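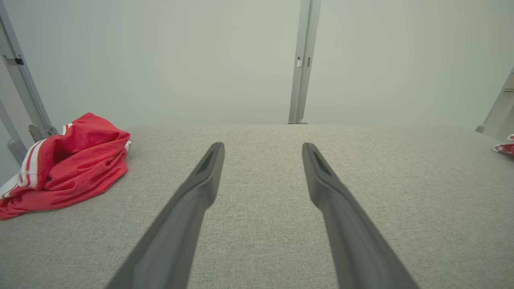

Borkeck, a laundry firm that washes uniforms for sports clubs and schools, has moved part of its folding work to a two-armed robot, and the people who used to do that work have been given other duties.

The robot began working the day shift in January. It handles red team shirts with white trim, which make up most of the club orders. Each shirt is laid on a padded gray table and folded into a rectangle before it goes on the stack for packing.

Everaldo Fontes, the plant manager, said shirts were chosen first because they come in large batches of the same cut. Towels, socks and warm-up jackets are still folded by hand.

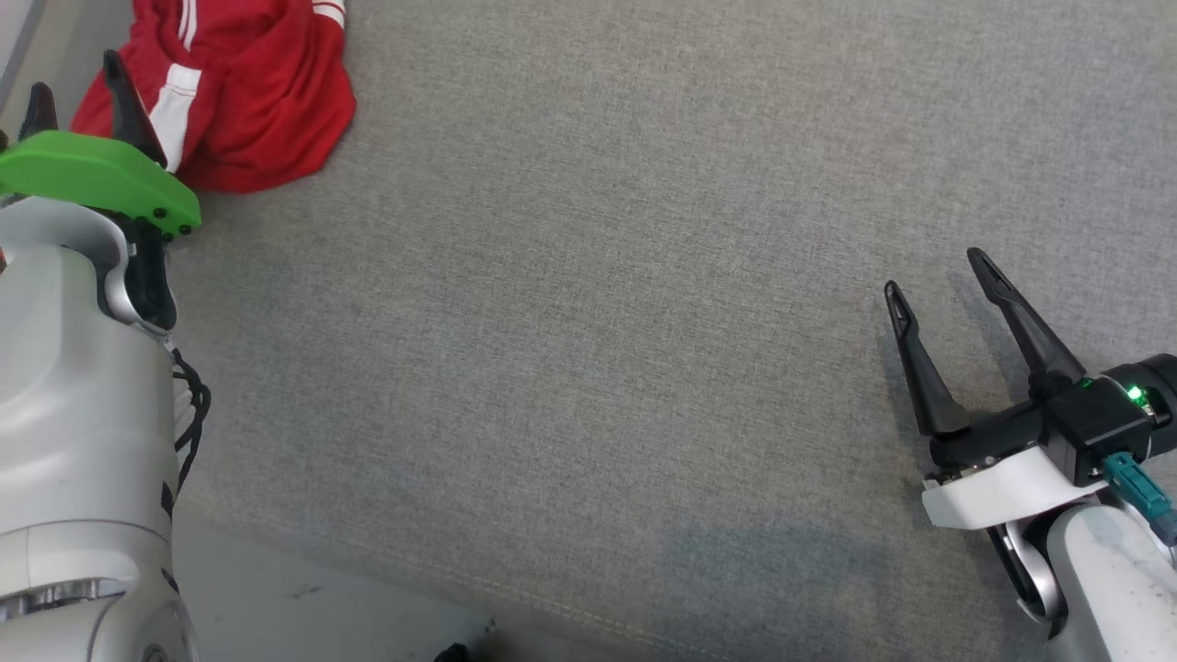 Three workers were on the folding line last year. Two now check finished stacks and sort orders by club, and the third, Delali Ansah, has been trained to run the robot station. She starts it in the morning, restarts it when a shirt gets bunched up and refolds any piece that does not meet the standard.

Ansah said her shoulders hurt less at the end of a shift, but the job takes more attention than she expected. "With folding I could talk to people all day," she said. "Now I'm watching for the one that goes wrong."

The company said no jobs were cut and hourly pay has stayed the same. It set a target of 100 shirts per shift for the first month. The best shift so far reached 278, and management wants 500 by the end of the summer, which would mean running the station in the evening as well.

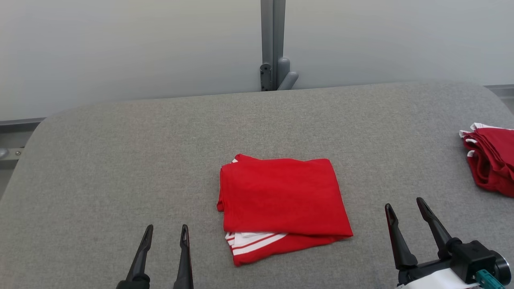 Seidu Fiadzo said he would like the evening plan put in writing before it starts, including who will be on call when the station stops. He also asked that training be offered to everyone on the floor, so that one person does not end up covering every shift.

Fontes said a second operator will be trained next month. The schedule for the evening shift has not been set.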